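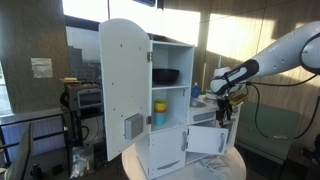

Festival-Bollerwagen von Skonstead im Test: Drei Tage Matsch, zwei Kisten Bier und ein Achsproblem

Samstag, 10. September 2022

Also gut, ich habe es getan. Nach Jahren, in denen ich über die Leute mit Bollerwagen gelästert habe, bin ich diesen Sommer selbst mit so einem Ding aufs Festivalgelände gerollt. Und was soll ich sagen, ich bin ein bisschen verliebt (und ein bisschen sauer, aber dazu komme ich noch).

Es geht um den faltbaren Wagen von Skonstead, den ich im Juni zum ersten Mal auf dem Clulness dabeihatte. Wer das Clulness nicht kennt: kleines Elektro-Festival auf einer Kuhweide, drei Tage, ein See, in den man nicht rein darf, und ein Parkplatz, der gefühlt im Nachbarlandkreis liegt. Von dort bis zum Zeltplatz läuft man rund 50 Minuten, wenn man Pech mit der Einweisung hat. Wir hatten Pech mit der Einweisung.

Der Aufbau

Auseinanderziehen, Boden runterdrücken, Bodenplatte einlegen, los. Das klappt wirklich so schnell, wie es auf dem Karton steht, und ich bin sonst jemand, der an Wurfzelten scheitert. Zusammengefaltet passt der Wagen hochkant in meinen Kofferraum, daneben geht noch eine Kühlbox rein. Die mitgelieferte Hülle könnt ihr allerdings direkt zu Hause lassen. Da kriegt man den Wagen genau einmal wieder rein, und zwar solange er noch sauber ist.

Was reinpasst

Viel! Wir hatten beim ersten Gang zwei Kisten Bier, den Pavillon, beide Schlafsäcke und meinen kompletten Küchenkram drin, und oben drauf lag noch die Luftmatratze von Jawad Chaudhry, mit dem ich seit Ewigkeiten auf Festivals fahre. Der Stoff ist fest, die Nähte haben gehalten, nur die seitlichen Netztaschen sind ein Witz. Da rutscht jede Flasche raus, sobald es bergab geht. Meine Sonnencreme liegt vermutlich heute noch auf dieser Weide.

Apropos Küchenkram: Mein Tipp bleibt, Geschirr nur in der stapelbaren Variante mitzunehmen. Plastikbecher ineinander, Schüssel dazu, fertig. Alles andere klappert einem den ganzen Weg die Ohren voll.

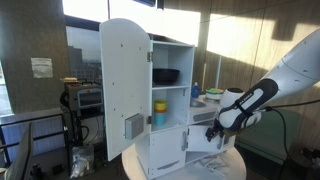 Bunte Stapelbecher und eine schwarze Schüssel, mehr Geschirr braucht man nicht.

Fahrverhalten auf Schotter, Wiese und dem, was danach kam

Auf Asphalt läuft der Wagen wie von selbst, man zieht ihn mit zwei Fingern. Auf Schotter wird es laut, aber okay. Auf trockener Wiese auch kein Thema, die Räder sind breit genug und das Profil greift ordentlich.

Dann kam der Freitagabend. Pünktlich zum Set von Usmani, auf das ich mich seit Monaten gefreut hatte, machte der Himmel auf, und zwar so richtig. Am nächsten Morgen war der Hauptweg eine braune Suppe, und jetzt trennte sich bei den Bollerwagen die Spreu vom Weizen. Neben uns steckte ein Holzmodell bis zur Achse fest, der Besitzer saß daneben und frühstückte. Der Skonstead kam durch, solange er halb leer war. Voll beladen haben wir zu zweit geschoben und gezogen und ziemlich viel geflucht.

Und da ist es dann auch passiert: Das linke Vorderrad fing an zu eiern. Die Achse wird nur von einem Splint gehalten, und in der Aufnahme setzt sich der Schlamm fest. Ich habe das Ganze mit einem Kabelbinder und einer halben Rolle Gaffa bis nach Hause gerettet, aber bei einem Wagen, der ausdrücklich als Festivalmodell verkauft wird, finde ich das schwach. Der Kundendienst hat mir auf meine Mail hin zwei neue Splinte geschickt, kostenlos und ziemlich fix. Die sitzen besser, nur hätte ich sie halt gern gleich gehabt.

Der Griff

Kurzes Kapitel, großer Ärger. Der Griff ist ausziehbar und rastet in drei Stufen ein, von denen für mich (1,86 groß) keine passt. Auf der längsten Stufe knallt mir der Wagen bergab trotzdem in die Hacken. Jawad ist einen Kopf kleiner und kam super klar. Also vorher ausprobieren, falls ihr jemanden kennt, der einen hat.

Vergleich mit dem Funovora

Letztes Jahr hatte ich mir den Wagen von Funovora geliehen, der ein gutes Stück billiger ist. Der fährt sich auf festem Boden fast genauso, hat aber schmalere Räder und keine Bremse. Die Bremse beim Skonstead habe ich erst belächelt und dann ständig benutzt, vor allem, wenn wir den Wagen nachts als Tisch vor dem Pavillon stehen hatten. Der Zeltplatz hat nämlich ein Gefälle, das man erst bemerkt, wenn das Bier losrollt.
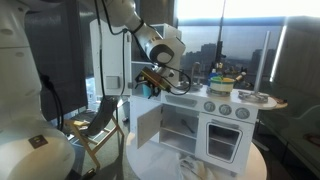
Saubermachen

Gartenschlauch, Bürste, einen Nachmittag in der Sonne stehen lassen. Der Bezug lässt sich abnehmen, was ich erst nach dem Schrubben gelesen habe. In die Waschmaschine soll er nicht, ich habe es auch nicht drauf ankommen lassen. Ein leichter Braunton ist geblieben - steht ihm ganz gut, finde ich.

Mein Urteil

Von sechs möglichen Gummistiefeln bekommt der Skonstead von mir vier. Einen Abzug gibt es für die Achse und einen für Griff und Netztaschen zusammen. Wer nur auf Stadtfestivals fährt, kann zum Funovora greifen und das gesparte Geld an der Bar lassen. Für Zeltplatz, Wiese und weite Wege würde ich den Skonstead wieder kaufen, und nächstes Jahr kommt er auf jeden Fall wieder mit aufs Clulness. Ersatzsplinte und Gaffa liegen schon drin.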